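Finally did the bedroom

OK quick one tonight because I've been promising a bed post for weeks and I keep not writing it. Laundry is going, I have until the buzzer.

So. The mattress. Those of you who've been here a while will remember the old one, the one with the dip. We slept in the dip for years. You'd roll to the middle whether you wanted to or not, and if you got up for water you had to sort of climb out. Replaced it in April. Went to Sleiman first, the big store past the overpass, lay down on maybe every mattress in the place with my shoes hanging off the end. Too soft, too soft, like a gym mat, too soft. Then went to the smaller place, Ganwood, and the second one I tried was fine. Just fine! Bought it. Paid $200 for delivery and haul-away and I would pay it again tomorrow, the old one was like moving a wet horse.

Anyway the mattress is not the subject. The subject is everything that goes ON the mattress, and how I keep it going without losing my mind.

My system, if you want to call it that. Monday is strip day. Everything comes off. Pillows too, and whatever has collected up there over the week, socks, library book, somebody's pajama top. Then I leave it bare while the wash runs, window open. My grandmother did this and I used to think it was fussiness. Now I do it and I like how the room smells after. No idea if it does anything.

I don't put the sheets on till I've done the floor. Learned this the dumb way. If you make the bed first then you sweep, and everything you stir up lands on the clean sheets, and also you're trying to hold the edges of the blanket up with one hand. Floor first. Then bed.

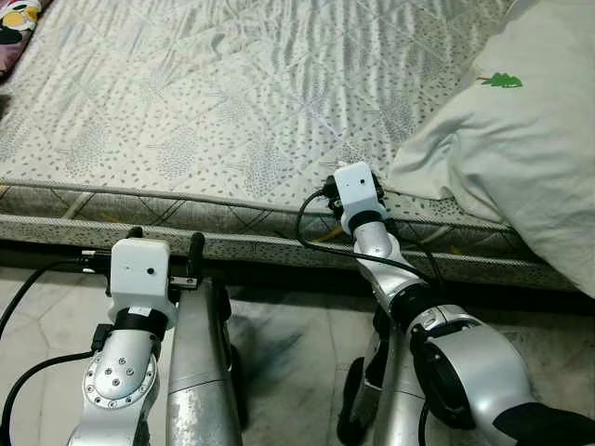
Issue 24

The cover fabric has grown on me. I wanted plain white and this came with little gray leaves all over, or seeds, I've never decided, going off in sprays on the diagonal. Gray diamond quilting down the side. Which you never see once it's made up, so why did I stand in the store for so long worrying about it. It's a bit shiny where the light hits. Sheets slide on it some. More on that in a second.

The big white thing takes up half my folding time, by the way. The little green motif is how I tell which way up it goes. Top right if I've got it turned the way I like. My own rule, it makes no difference to anyone.

And the floor, yes. Gray tile. I love tile in summer and hate it the rest of the year. It shows every single streak. I've mopped with vinegar, mopped with the pink stuff, mopped with plain hot water, and it dries with streaks every time. Plain hot water is the least bad. Wring the mop out till your wrists hurt. If anyone has a better way please tell me because I'm tired.

OK the sliding sheets. I tried three things.

Sheet clips, the elastic kind. Worked for a week and then one pinged off in the night and hit the wall and I thought we were being burgled.

A mattress pad from Plulex. Good, does stop the sliding, but it's one more thing to wash and it takes forever to dry. I hung it over the doors and it was still damp at bedtime. I use it in winter now.

Deep pocket sheets. This is what worked. I'd been buying the regular ones and yanking the corners, and the corners were giving up around 3 am. Got a Broto set, cotton, nothing fancy, $40 on sale. They tuck way under and stay there. Should have started with that, would of saved me the clips.

On the tucking, since somebody asked in the comments last time. I do the far corner by the wall first, then the one diagonal from it, then the other two. If you do both top corners first you end up hauling the whole bed toward you to get the bottoms on. Then smooth from the middle out with your forearm. Forearm is quicker than hands. Top sheet I leave loose on one side because one of us sleeps hot and kicks, and I'm not remaking it at midnight.

Pillows. Wash them twice a year, two at a time so the drum stays balanced, and dry them low with a couple of tennis balls. They'll seem dry before they are. Squeeze the middle. If there's a cold spot put them back in.

Colorful stuff stays out of the white load. I know, everybody knows. I still had a purple thing go in with the pillowcases last month and now I own lavender pillowcases. They're kind of nice.

Under the bed. There's a gap under there and things go into it and live there. I used to keep storage bins under it and I took them all out, and it is SO much easier to get the broom through. The bins are in the hall closet now, which means the hall closet doesn't shut. That's a different post.

Oh and turn the mattress. Head to foot, every few months. Ours is the kind you don't flip, it's got a right side up, but you can spin it. Two people. I tried it alone and got it stuck at an angle against the nightstand and had to wait for rescue. I write the month on a bit of masking tape inside the closet door so I rememeber when I did it last.

One number before I go. This blog went past 2,000 comments this week, which is mostly the same few of you arguing about fabric softener, and I'm glad of every one. I still say skip it on towels.

Next time, either the hall closet or the great duvet cover fight, burrito method versus just climbing in there. Tell me which. Buzzer's going – got to move the sheets.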